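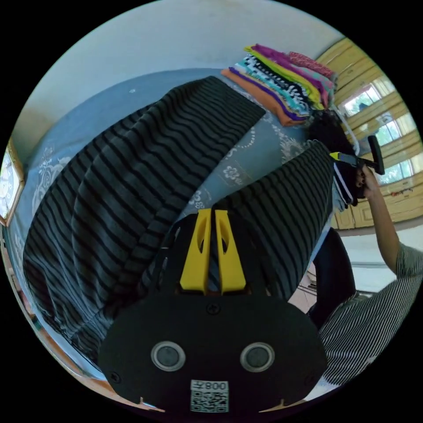

Minutes, Hepatitis C Follow-up Study Group
Keris Clinic, second floor meeting room, 2003-04-30

Minutes of the previous meeting were approved with one change: the name of the outside lab is spelled Rilterer throughout.

1. Enrollment
The clinic has screened 1,000 charts. Patients with a positive antibody test and no RNA result on file will be called back for a blood draw before they are counted as eligible. Letters go out in two batches, English first. The Arabic version is still with the translator.

Fares Issa asked whether patients who had already finished interferon elsewhere could be included. Agreed that they go on a separate list and are left out of the main analysis.

2. Blood samples
Rilterer returned 17 samples as unusable. Eight had been spun late and the others had labels that did not match the request form. From now on the nurse who draws the blood fills in the form at the same time. Samples drawn after the afternoon pickup are to be spun and frozen on site.

The freezer log was not filled in over the holiday. Dr. Ha will check the alarm and report back.
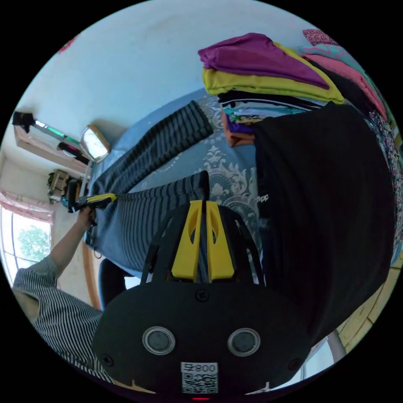

3. Biopsy readings
The two pathologists disagreed on fibrosis stage in 30 slides. These will be read again together, without the first scores in front of them. If they still disagree, the lower stage is not to be entered by default as was done in the pilot. The slides go to a third reader.

4. Home visits and phone calls
The Hallo phone list is out of date and many numbers no longer work. Addresses will be checked against the pharmacy record. There was a long discussion of whether six-month visits could be moved to August for patients who travel in the summer.
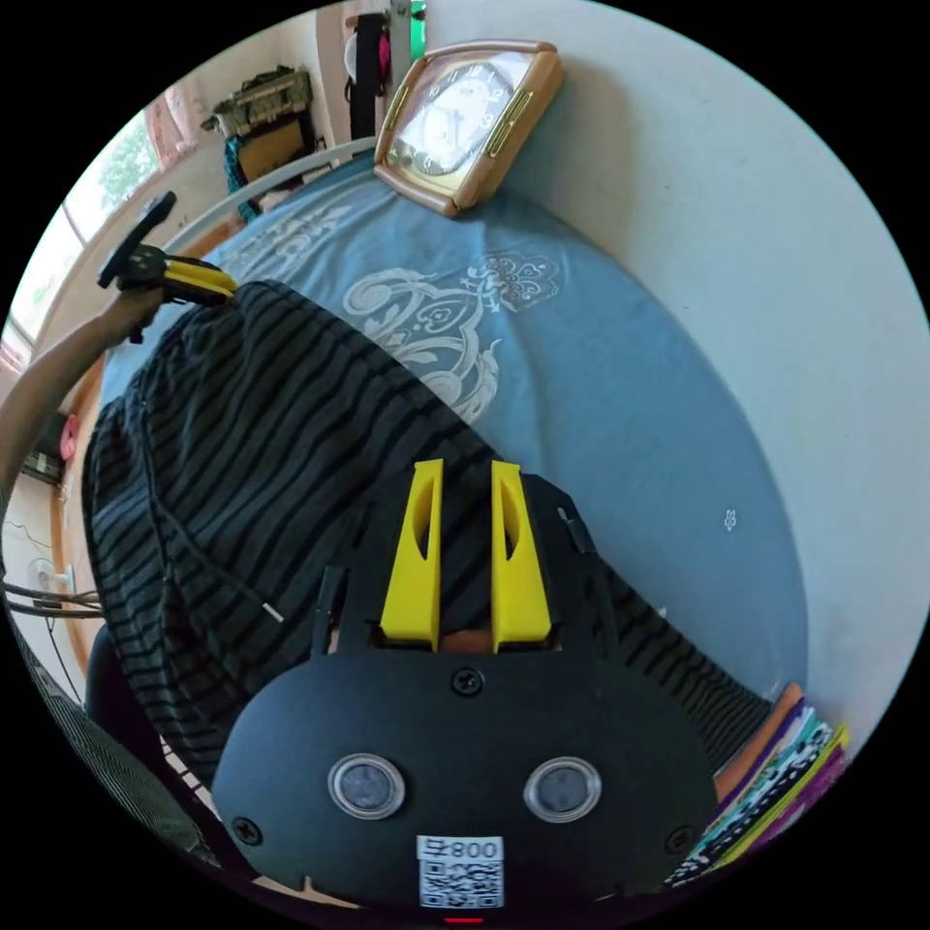
Fares Issa said that August was too late for anyone still on ribavirin, and that those patients needed their blood count on the usual date. Accepted. The change applies only to patients off treatment.

5. Other business
Parking passes expire next month. Renewal forms are at the front desk.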